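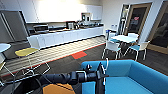
The break area, with its blue sofa and gray carpet.

About Irura

Irura is a translation and document services company. It prepares contracts, manuals and public notices for clients in law, shipping and local government.

The firm employs 16 full-time translators and works with up to 331 freelance linguists. 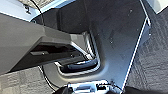
Our Offices

The main office is in Tindesa, with a second office in Lai. Both are open to clients by appointment.

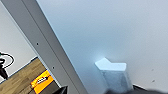 Each translation is reviewed by a second linguist before delivery. Terms approved by the client are stored in Hetar, our glossary system. Printed notices are proofed on pale stock, close to the blue-white of the large smooth surface shown here, and specks as small as the two dark ones on it are marked for correction.

Page reviewed Thu 6 February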